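Robot Rules for Beginners, Part 2: How People Stay Safe Around Robots

A robot is a machine that senses what is near it, decides what to do, and then moves. Because it moves, there are rules about how it is built and how people behave close to it. This page explains the main ones. Words in CAPITALS are in the word list at the end.

What is a standard?

A STANDARD is a written set of rules that many people have agreed to follow. Standards exist for bicycle helmets, electrical plugs and playground slides. They exist for robots too. A robot standard can say how fast an arm may move when a person is near, how hard it may push, and where the stop button must be.

A standard is different from a law. A law is made by a government. A standard is usually written by engineers, and a law may then say that the standard must be followed.

Who checks the rules?

Before a robot is used, someone does a RISK ASSESSMENT. This means looking at each job and writing down what could go wrong. Could a finger be pinched? Could a person trip? Each risk is given a score, and the high scores are fixed first.

Denise Whitlock does risk assessments at Homent. Her form has 11 questions and takes her most of a morning. One question asks what happens if the power goes off while the robot is holding something. A gripper that opens when it loses power will drop the object. A gripper that stays closed will keep holding it. Either can be the safe choice, depending on the object.

Rules for the floor

Many rules in a robot workshop are about the floor.

Tape. Yellow-and-black striped tape means "take care here." It may mark a step, a cable or the edge of a work area. Do not cross it until you have asked.

Cables. A cable on the floor can trip a person or be pulled out of a machine. Cables should run along a wall or under a cover where possible.

Exits. The way to the exit must stay clear, and the exit sign must be easy to see.

Rules for tools held in the hand

Some robot tools are held by people. A person moves a hand-held gripper through a task, and the movements are recorded so that a robot can learn from them later. The printed square patterns on such a tool are called MARKERS. A camera can use them to work out where the tool is and which way it is turned. 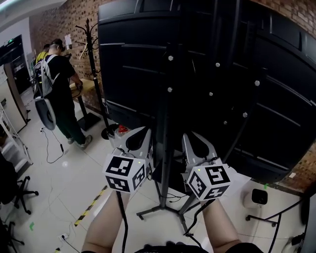 Two hand-held grippers with marker cubes. Striped tape crosses the tiles at left.

Good practice for this work is short:

1. Check that both cables are free before you lift the grippers.
2. Keep the markers clean and do not cover them with your fingers.
3. Look where other people are standing before you swing your arms.
4. Stop if someone steps close - then wait until they have moved away.

Feng-yi Fung, who trains new staff at Tritovetti, adds a rest break after every 7 recordings. Tired arms are less careful.

Word list

MARKER: a printed pattern that a camera can recognize.
RISK ASSESSMENT: a check of what could go wrong and how to prevent it.
STANDARD: a set of agreed, written rules.

Page last checked: 21/07/2023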